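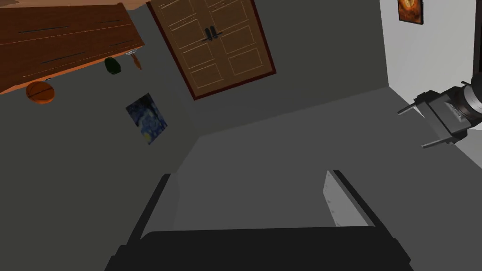
22 July 2022. Back on the question of whether a machine can do the chores at Surnness, and I am no nearer yes. The people at Tilow have been promising me a tidy house since last August. What I have so far is a rendered room, a floor with a great deal of space on it, and a gripper standing wide open with nothing in it. The carrot-shaped thing and the basketball are over by the cabinet, and any child would know which of them belongs in the kitchen. I would not bet on the arm.

I read the Plaltness notes again after supper. They list 266 household jobs and claim six of them are "solved", all in simulation. Wiping a table is one. No crumbs, of course.
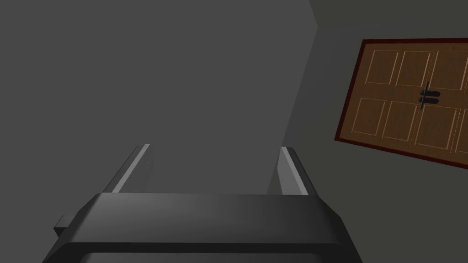 Vilhjálmur Dalsgaard

Doors bother me most. Two levers, one above the other, and my aunt could work them with an elbow while carrying the washing. For a pair of stiff fingers it is a proper job, and you can't put the washing away without it. Cheon has logged 2819 practice runs and its summary still says "promising". I have used that word about my own cooking.

Wrote as much to the others, and added that a phone left on a table would do for a first test – pick it up, put it on the dresser, don't drop it. 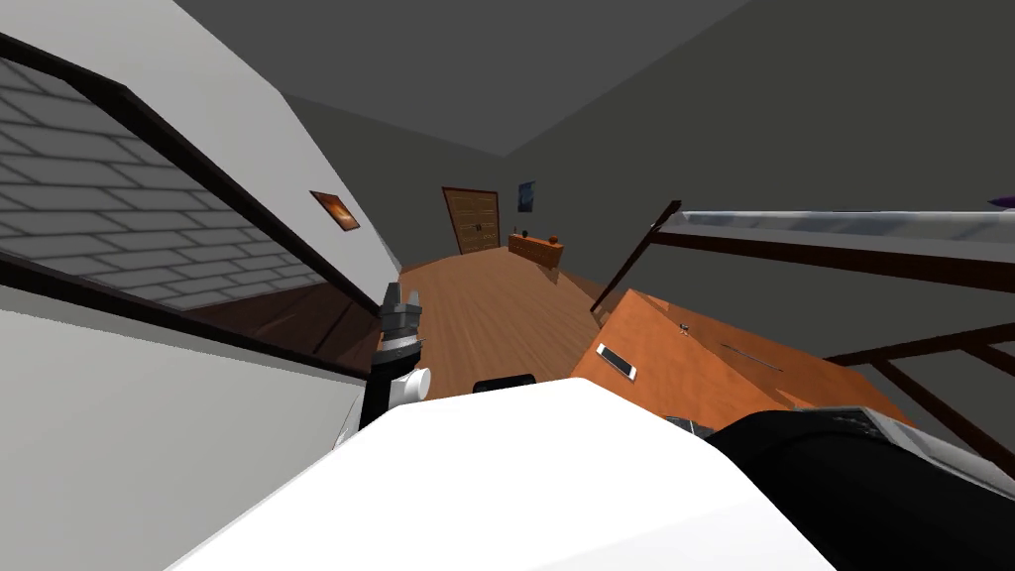

Tilow wrote back that I am judging too early, that dishwashers were laughed at as well, and that a slow machine working all night still gets the shelves filled by morning. Perhaps. My dishwasher still needs me to load it.

Must ask for the list of failed runs.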